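Sornell Scoring Board and Bone Folder Set

Hi everyone! I finally have the scoring boards back in the shop, so if you were on my waiting list from November, go and check your inbox. I sent the emails out on Sun 6 March and a couple of you have already grabbed yours (you were quick!).

For anyone new, I'm Mared Ruddock and I make cards, far too many cards, and I sell the tools I use myself. The Sornell is the board I reach for nearly every time I sit down to make a base. I had a cheaper one for years and the grooves got so wide that my folds wandered all over the place. Drove me nuts. You'd get to the end of a lovely layered card and the front would hang over the back by a hair, and once you've seen it you can't stop seeing it.

The Sornell has nice narrow grooves, marked in inches along the top and centimeters down the left side. There's a raised lip on two edges so you can push your card stock right up into the corner and it stays put while you score. The bone folder that comes with it has one pointed end for scoring and one rounded end for flattening the fold, and it clips into a slot on the back so it doesn't wander off under your paper scraps.

I've tried it with thin copy paper, regular card stock and that really heavy Kemeys watercolor card I love for stamped backgrounds. The Kemeys needs two passes, nice and light - if you press hard on the first one it can crack along the fold, especially in the dark colors. Regular card stock only wants one.

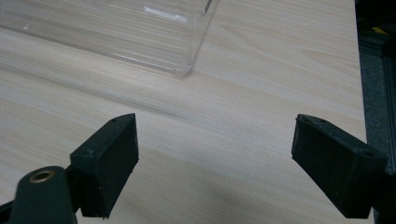 It's good for more than card bases, too. I make all my envelopes on it now, and little treat boxes, and those accordion-fold cards that look so fancy and are really just a strip of paper scored back and forth. Huw Parry, who teaches the Skernora box class, showed me how to do a gatefold on it without measuring anything, and I've been making gatefolds ever since! I'll try to get that written up for the blog soon.

What you get:
1 Sornell scoring board
1 bone folder
4 stick-on rubber feet
1 fold guide with 17 card and envelope sizes

Stick the feet on before you use it the first time. They're in a tiny bag tucked inside the fold guide, and I nearly threw mine out with the wrapping. Give them an hour before you lean on the board.

A few things people have asked me. Yes, it works with a metal stylus if you like that better than a bone folder, just go easy. No, please don't cut on it, the blade will catch in the grooves and ruin them (use your mat for that). It wipes clean with a damp cloth, and for glitter I use a dry paintbrush to flick it out of the grooves. Glue is harder. If it's still wet, wipe it right away, and if it's dried, I pick it out with a toothpick.

The Fluler paper trimmer is a separate listing. It's a great match for this board, but I've only got a few left and I don't know yet when more are coming.

Orders go out Tuesdays and Fridays. If you want the board gift wrapped, put a note in the comments box at checkout and tell me who it's for - I'll stamp a little tag to go with it.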